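掲示板トップ > 外食・飲食店 > 閉店・開店情報

港通りのストルテンデン(Stoltden)、本店が閉まるそうです

1 投稿者:坂の下の住人
2025年6月24日(火)

昼に前を通ったら、入口のガラスに貼り紙が出ていました。ストルテンデン本店は今月末で営業を終えるとのことです。駅裏の支店は続けるようです。
理由は「建物の賃貸契約満了のため」とだけ書いてありました。2月に値上げしたばかりだったので、しばらくは大丈夫だと思っていました。
最終日は通常メニューをやめて、煮込みとパンだけを売り切れまで出すそうです。予約は受けないと書いてありました。
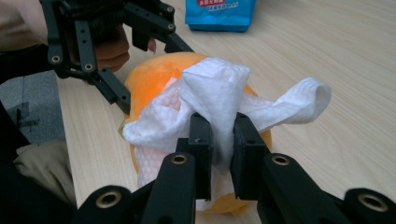

この投稿を読む時間:約1分

続きです。跡地については貼り紙に何も書いてありませんでした。隣のポラト(Polat)が壁を抜いて広げるという話を前に聞いたことがありますが、確かめてはいません。
知っている方がいたら教えてください。最終日に行く予定の方も、並び始める時間の目安など書いてもらえると助かります。

2 投稿者:kazamidori
情報ありがとうございます。14年通いました。カウンターの奥の席が好きだったので残念です。
最終日は仕事なので、平日の夜に行っておきます。平日は通常メニューのままですよね。

3 投稿者:坂の下の住人
>>2
貼り紙では最終日の前日まで通常どおりでした。ただ、ワインは在庫限りとありました。

4 投稿者:豆皿
正直なところ、支店が残るなら騒ぐほどのことでもないと思います。料理は同じものが出ますし、支店のほうが席も広いです。
本店は冬になると入口側の席が寒くて、コートを着たまま食べたことがあります。トイレも階段を下りた先で、足の悪い家族は連れて行けませんでした。

5 投稿者:kazamidori
>>4
料理は同じではないです。煮込みは本店で仕込んで支店に運んでいたはずで、支店では温め直しになります。味の濃さも違います。
寒かったのはその通りです。

6 投稿者:豆皿
>>5
それなら本店がなくなったら、今度は支店で仕込むことになりますよね。むしろ支店の味が良くなるのではないですか。

7 投稿者:ロータリー
支店の厨房は狭いですよ。コンロが3口しかなくて、あそこで煮込みを毎日仕込むのは難しいと思います。
私は別の場所に仕込み場を借りるほうがありそうだと見ています。あくまで推測です。

8 投稿者:坂の下の住人
仕込みの件は貼り紙にはありませんでした。支店の営業時間が来月から変わるとは書いてあったので、関係があるのかもしれません。昼の部がなくなり、夕方からだけになるそうです。

9 投稿者:豆皿
>>8
昼がなくなるのは困ります。支店の昼しか使っていなかったので、それは先に知りたかったです。
騒ぐほどではないと書いたのは取り消します。

10 投稿者:yoake713
跡地の話ですが、ポラトが広げるというのは古い話だと思います。去年の時点で、隣とは家主が違うので無理だと店の人から聞きました。
インディロフ(Indirov)が港通りで物件を探しているという話のほうが新しいです。あそこは持ち帰りのパイの店なので、入るとしても客席はほとんど作らないと思います。
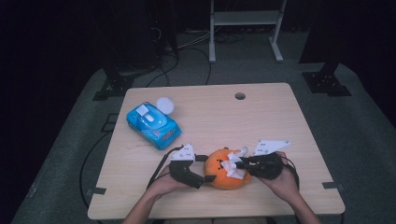 港通りにこれ以上持ち帰りの店はいらない、というのがロータリーさんの意見でした。座って食べられる店は本店を入れて6軒しか残っておらず、夜の9時を過ぎると選択肢がほとんどないそうです(投稿11、長文のため一部を折りたたんで表示しています)。

12 投稿者:yoake713
>>11
気持ちはわかりますが、あの建物で座席のある店をやるのは大変だと思います。換気が古く、直すなら借り手の負担になると聞きました。ストルテンデンが更新しなかったのも、そこが理由ではないでしょうか。
空き店舗のままになるよりは、パイの店でも入ってくれたほうがいいです。

13 投稿者:ロータリー
>>12
空くよりは良いというのは同意します。ただ、持ち帰りの店は夕方に閉まるので、夜は通りが暗くなります。バス停から歩く人には明かりがあるかどうかは大きいです。

14 投稿者:kazamidori
今夜行ってきました。7時前で待ちは2組、30分ほどで座れました。煮込みはまだありましたが、魚のスープは終わっていました。
お店の人に聞いたところ、仕込みは支店ではなく別の場所に移すそうです。場所はまだ決まっていないとのことでした。
跡地については、家主が決めることなのでわからないと言われました。

15 投稿者:坂の下の住人
>>14
報告ありがとうございます。仕込み場はロータリーさんの読みどおりでしたね。
支払いはカードも使えましたか。前に機械が故障していて現金だけの日がありました。

16 投稿者:kazamidori
>>15
カードは使えました。回数券も最終日まで本店で使えて、残りは支店でも使えるそうです。払い戻しはないと言っていました。

17 投稿者:豆皿
回数券がまだ残っているので助かります。支店の夜に使うことにします。

18 投稿者:ギットポート通い
隣町のギットポート(Gitport)にも昔、同じ系列の店がありました。閉店の最終日は開店の1時間前に行って、ぎりぎり入れました。煮込みは昼過ぎに売り切れていたと思います。
今回も早めに行ったほうがいいです。鍋を持って行けば持ち帰りにしてくれるかどうか、電話で聞いてみます。

19 投稿者:坂の下の住人
>>18
お願いします。わかったらここに書いてください。私は最終日、開店の1時間前に並ぶつもりです。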